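FOR IMMEDIATE RELEASE

Stidari household lending room opens in Mirani this November

Plates, folding chairs, lamps, ladders. Borrow it, use it, bring it back. Sunday opening from 9 am

MIRANI — Stidari, the household lending service, opens its second location this November in the old Skokis shoe store on Rarley Street. Doors open Sunday at 9 am. First visit is free, no sign-up needed to look around. Coffee while it lasts.

The Mirani room starts with 700 items on the shelves. Mostly kitchen and party stuff: serving trays, big pots, punch bowls, cake stands, tablecloths. Also small furniture, hand tools, a carpet cleaner, camping gear and cribs for visiting grandchildren. More arriving through the winter as donations get sorted and tested.

How it works. Members pay $2 per item per week, same price for a soup ladle or a side table. Late returns are another $2 a week and that is the whole fee list. No deposit on anything under the size of a chair. Larger pieces need a card on file.

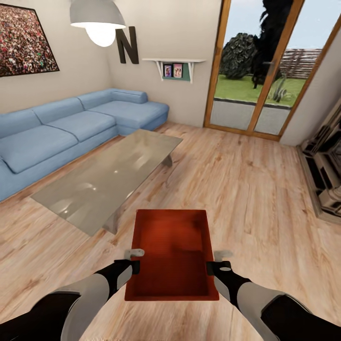

One member at the first location asked whether the serving pieces could go out for longer over the holidays, as a week is no use when guests stay for ten days and everybody wants breakfast in the den.

Good point, and the answer is yes. From Thanksgiving week through New Year's, kitchen and table items go out for two weeks on a single fee. Tools stay at one week. Chairs and folding tables also stay at one week, they are the most asked-for thing we have and the waiting list last year was long. Please book those early. Really early.

Why Mirani. The first Stidari room made 2000 loans in its opening year, and 320 of the people on its books gave a Mirani address. That is a long drive with a folding table in the back seat. The Skokis building came up for rent in spring, it has a loading door at the back and parking on both sides, so we took it. Floors have been sanded, the old shoe racks are staying, they turn out to be the right depth for stock pots.

What we take. Clean, working household goods with all there parts. Bring donations to the back door on Rarley Street, weekday afternoons, after 2. We can't take mattresses, car seats, bike helmets, opened paint or anything gas powered. Electrical items are accepted but get tested before they go out, which can take a couple of weeks. If something fails it is stripped for parts or recycled, it is not handed back. Please don't leave boxes outside overnight.

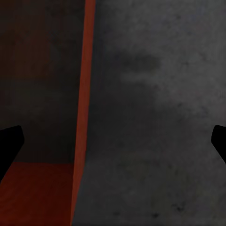
Finding things on the shelves was the top complaint at the first location, so Mirani gets a new system. Every section has one color. Kitchen, tools, children, outdoors, furniture. The color is on the shelf end, on the item tag and on the return bin, so a ladle goes back with the ladles even when the desk is busy. No tiny labels to read. We wanted something plain that works from the doorway, and a long narrow strip of orange-red, like the one in the picture above, is about as plain as it gets. Orange-red is kitchen. Tools are dark blue. The full key is on the wall by the desk and on the back of every membership card.

Repair evenings start the week after opening, in the back room. Bring a lamp, a toaster, a wobbly stool. Parts at cost, labor free. Sewing machine is available for hems and zippers, please bring your own thread. Sign up at the desk, not online, the online form is not ready yet. Children welcome with an adult.

Also new in Mirani: a book-ahead shelf. Reserve by phone before noon and your items are bagged and waitng by 4 pm the same day. Reserved items are held until closing the next day and then go back out.

Opening day hours are 9 am to 3 pm. Regular hours after that are posted on the door. The entrance is step free. Street parking on Rarley, free all day Sunday, and the lot behind the building is shared with the bakery so please leave the spots nearest their door.

About Stidari
Stidari lends household goods by the week to members at one flat price. Membership is open to any adult with a local address.

Media contact
Stidari press desk, Rarley Street, Mirani. Interviews and a walk through before opening on request. Call ahead, we are still carrying boxes.

— END —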